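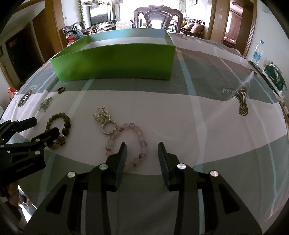

Josell
Toalhas de mesa às riscas
Modelo Menon, para mesas grandes

Início > Têxteis de casa > Mesa > Toalhas às riscas

Preço: 52 €
Referência: 145
Disponibilidade: em stock

A Menon é uma toalha de mesa para quem tem uma mesa grande e pouca vontade de olhar para ela em branco. Faixa larga ao meio, de um rosado tão pálido que metade dos clientes lhe chama branco e a outra metade lhe chama rosa (já vimos casais discordarem ao balcão, não tomamos partido). De cada lado, faixas verde-acinzentadas, e a acompanhá-las riscas finas em azul e laranja. O laranja é curto e discreto. Quem procura uma toalha cor de laranja tem outras páginas nesta loja.

O desenho é de Domenica Trummer, que o entregou com uma única exigência: que as riscas não fossem simétricas. Cumprimos. Se ao estender a toalha lhe parecer que uma risca azul está fora do sítio, está no sítio dela.

Para que serve

Para jantar, em princípio. Na prática, a maior parte das Menon que vendemos acaba a servir de bancada. Há quem separe botões em cima dela, quem faça puzzles e quem espalhe as pulseiras todas para decidir quais ficam e quais vão para a prima. A faixa clara do meio dá jeito para isto: contas escuras veem-se bem, contas transparentes veem-se razoavelmente, e contas rosa-pálido sobre rosa-pálido são um problema que deixamos à consideração de cada um. Para essas, recomendamos as faixas verdes.

Uma caixa rasa pousada num canto resolve a arrumação. Não está incluída.

Material e medidas

Algodão de trama fechada, bainha cosida a toda a volta.
Comprimento: 500 cm, para cortar à medida da mesa, ou para quem tem mesmo uma mesa de cinco metros (parabéns).
Largura: 145 cm.
Se pedir o corte na encomenda, fazemos nós a bainha. Se cortar em casa e ficar torto, fazemos também, mas com comentários.

Lavagem

Máquina a 40 graus, com cores parecidas. Encolhe um pouco na primeira lavagem e depois desiste. Passar a ferro pelo avesso, ou não passar, conforme o tipo de casa. O vinho tinto sai se for tratado logo; o caril não sai. Perguntem ao Chalerm Saengthong, do nosso armazém, que tem uma Menon com uma quarta cor.

O que dizem os clientes

"Comprei para o Natal e ainda não a tirei da mesa. Estamos em maio." Elfriede Wieser

"Bonita. A minha irmã comprou igual, o que já era de esperar." Burgi Wieser

"Peso bom, não escorrega. Os vincos da dobra demoraram uma semana a desaparecer. Quatro estrelas." Benedikt Zwahlen

Resposta da loja: os vincos saem com um pano húmido e o ferro morno. Também saem numa semana, como se viu.

Envio e trocas

Segue dobrada, em envelope de cartão. Trocamos peças inteiras, por lavar e com etiqueta. Peças cortadas não têm troca, por muito convincente que seja o e-mail.

Da mesma casa

Volport, guardanapos lisos em verde-acinzentado, a condizer com as faixas de fora.
Caltimach, caminho de mesa sem risca nenhuma, para quem chegou até aqui e mudou de ideias.

Preços e stock revistos em dezembro de 2023. Os portes são calculados no carrinho.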